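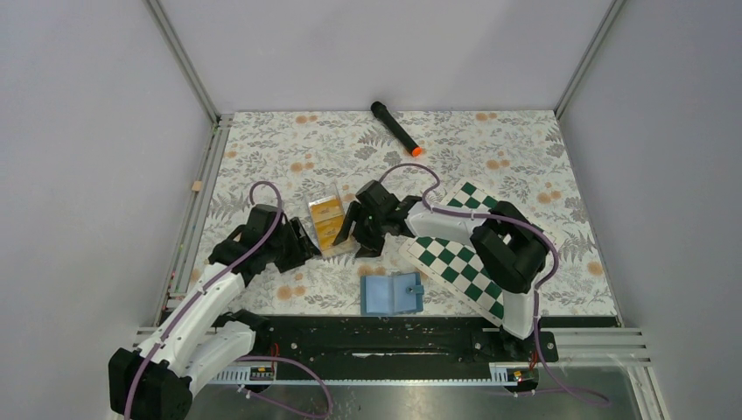 Salian cell, both grippers at the clear container, light blue case in front

Re: [twoarm-methods] Picking demonstrations by coupling score
28/11/2019

Hi all,

Sorry for the wait, we wanted the second round of runs finished before I said anything, and they're finished! Quoting the message from the Badeck group so the thread makes sense to those who joined after it:

> We tried the trick from your last post, where you score each demonstration by how well the motion of one wrist predicts the motion of the other, and drop the low scorers before training. On our bin task it did nothing useful. On the folding task it helped quite a bit. Two questions. First, how long is the window you compute the score over? We used the full demonstration and suspect that washes everything out. Second, do you worry that you are throwing away all the one-arm behavior? Ours got noticeably worse at simple reaches once the filter was on. Also, has anybody run this on scenes with a lot of clutter that has no part in the task? We only have clean scenes.

Great questions, and the first one is exactly where we lost a month. Please don't use the full demonstration! We use a sliding window of 40 steps and keep the highest window score as the score for the whole thing. Most two-arm demonstrations are really two arms taking turns, with a short stretch where they depend on each other. Average over all of it and that short stretch disappears. With the max, a demonstration with one good handover ranks high even if the rest is one arm parked while the other reaches. We tried shorter windows and the score got jumpy, mostly from operator tremor. Longer ones drifted back toward your full-length result. I would guess the right length depends on how fast your operators move, so tune it on your own data before trusting ours.

Now the result. The full set from our cell is 2,248 demonstrations. We ranked them all, kept the top 800, and trained the same policy on each set with the same number of gradient steps. The small set came out level with the full set on tasks that need both arms, and on insert-and-hold it was clearly better. I did not believe it the first time, so we retrained from scratch with new seeds and it held up. A random 800 was much worse than either, so the ranking is doing real work. I'm really pleased with this one.

On one-arm behavior: yes, you are right to worry, and we saw the same thing. Simple reaches got sloppy, mostly overshoot. Our fix is crude. We cut the one-arm stretches out of the demonstrations we dropped and mix them back in as short clips, with the idle arm's loss masked. That brought the reaches back without hurting the coupled tasks. The mask matters a lot. Leave it out and the policy learns that the idle arm should sit dead still, and then it hesitates when it's time to join in. If someone has a cleaner way to do this I would love to hear it.
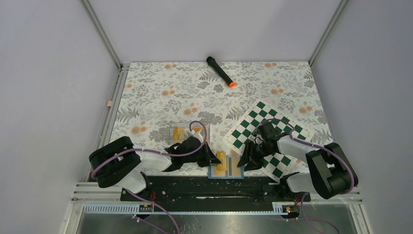 Clutter is the part I'm most excited about. The coupling score never looks at the cameras, only at wrist poses, so it can't be fooled by what is lying on the table. The policy can be, though, and we wanted to know if picking better demonstrations would make it pay attention to better things. So we ran occlusion tests: gray out one object at a time in the input and see how far the predicted actions move. The black microphone at the far edge should have no effect on two grippers working at the blue-edged case, and neither should the checkered board, half of it buried under the right arm. With the full training set, graying out the microphone still shifted the actions. With the top 800 the shift was close to nothing. The clear container behind the left gripper is a harder test. You can see the gray print of the cloth straight through it, and the loop of purple cable runs across one of the yellow-orange pieces inside, so a policy that leans on color blobs has every chance to get confused. Both policies moved when we grayed it out, the 800 one less so. I don't want to oversell that last comparison; the spread between seeds is wide.

A few practical notes, in no order:

Compute the score on velocities, with gravity-aligned axes. We started with positions and got high scores for demonstrations where both arms simply drifted the same way at the start.

Fit the predictor in both directions (left from right, right from left) and take the smaller value. One direction alone gives you a pile of demonstrations where one arm is following and the other ignores it.

Do not normalize per operator. We thought it would be fairer and it wiped out most of the gain. Some operators are simply better at using both hands, and you want their data.

Throw out anything with dropped packets before you score it. A frozen stream on both arms is perfectly predictable and will sail to the top of your ranking. Ask me how I know.

The bin task result makes sense to me, by the way. If the arms never need each other there is nothing for the score to find, and the ranking is then close to noise. A quick check is to plot the sorted scores. Ours have a clear bend. If yours come out as a straight line, I would skip the filter for that task.

The scoring code is in the Zistetti repo under tools, next to the old time-alignment script. It needs nothing beyond numpy. The occlusion code is messier and lives on a branch; I'll merge it once the paths to our own disks are out of it.

We are bringing all of this to the Hostham meeting in February, and I would be very happy to put the Badeck folding numbers beside ours if you are willing to share them. Even just the sorted scores would be great – I want to see whether your curve bends in the same place.

One thing still open on our side: what to do with three-object tasks, where the coupled stretch happens twice. Max picks up only one of them. Summing the top 2 windows seems natural, but our first try rewarded long demonstrations too much. Ideas welcome!

Cheers from the Salian side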